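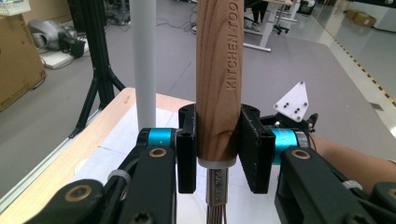
*Wooden handle between the black fingers of the hand-held gripper, open day in Warnwood.*

## Kitchen tips from a robot open day

December 29, 2025

In June I visited the open day at Welletti in Warnwood, where they teach robots to handle kitchen things. I went there for the robots and came home with a page of notes about my own drawers. Wiebke Strobel led our group. She was patient with our questions, also with mine, which were mostly about spoons.

The tool in the photo is held by a person. You close the two fingers on an object, do a small job with it, and the movement is recorded so that a robot arm can try it later. I was allowed to use it for 11 minutes. I picked up one thing after another and was surprised how much I learned about the shape of a handle when I could not feel it with my own skin.

Here is what I changed at home.

### Handles

**Stand utensils with the handle up if you grab them often.** With the gripper, an upright handle was easy to take. A handle lying flat in a full drawer was difficult, and I noticed that my hand has the same trouble, it is only faster at correcting. The things I use every day now stand in a heavy jar. Whisks are the exception - in a jar I put them wires up, so the wires do not bend under the weight.

**Hold lower than you think.** When I gripped a spoon at the far end of the handle, it turned between the fingers as soon as it touched the bowl. Closer to the middle it stayed quiet. For stiff dough I now hold my wooden spoon much lower and my wrist is less tired.

**Oil the wood, but thinly.** Wiebke told us that a freshly oiled handle slips out of the pads. It slips out of a hand too. Put on a few drops of food-grade mineral oil, wait 21 minutes, wipe everything off with a dry cloth and leave it overnight. If the cloth still takes up oil in the morning, wipe again.

**Sand rough spots before oiling.** Use fine paper and go along the grain. Around a knot go gently, the wood there is harder and you will make a hollow beside it.

**Look at the metal collar.** Many wooden handles have one where the wood meets the metal, and dough likes to stay at this edge. An old toothbrush and warm soapy water are enough. Do not leave the handle standing in the sink. If the collar can be turned with your fingers, it is time to repair it or say goodbye to it.

### Whisks

Rinse the whisk right after use, before the egg dries. If it has dried already, fill a tall jug with warm water and a little dish soap and whisk in it for a moment, then let only the wires soak. Shake it over the sink and hang it up, or dry it with a tea towel before it goes away.

For cream, move the whisk from side to side and not in circles. One of the engineers explained that side to side is also the easier movement to record cleanly. My cream did not care about the recording, but it was ready sooner than usual.

### The work surface

**Put a sheet of paper under messy work.** Baking paper under the flour jar, newspaper under the potato peels. You fold it up and the bench is clean. A damp cloth under the bowl stops it from walking away.

**Give each tool a parking place.** At the demonstration an object was always put back on the same spot before the next try. I do this now with the tasting spoon (a small saucer beside the stove) and the knife (back edge of the board, blade turned away from me). It took me 3 evenings to get used to it.

**Clear the floor first.** This one is from my own experience. I nearly stepped on a cable while I was looking at the gripper, and at home it is the cord of my hand mixer. Plug it in on the side where you do not walk.

### If you go to such a day yourself

- Wear closed shoes and no wide sleeves.
- Ask before you touch a joint or a lever. Fingers can be pinched between the moving arms.
- Bring one utensil from home. I had my old Amano peeler in my bag and they let me try it. I dropped it twice.
- Take your turn early. In the afternoon the line was long and the demonstrators were already hoarse.

Entry was free. The bus number 53 stops near the gate, and the last one back leaves earlier than the timetable in the hall says, so check it on your phone.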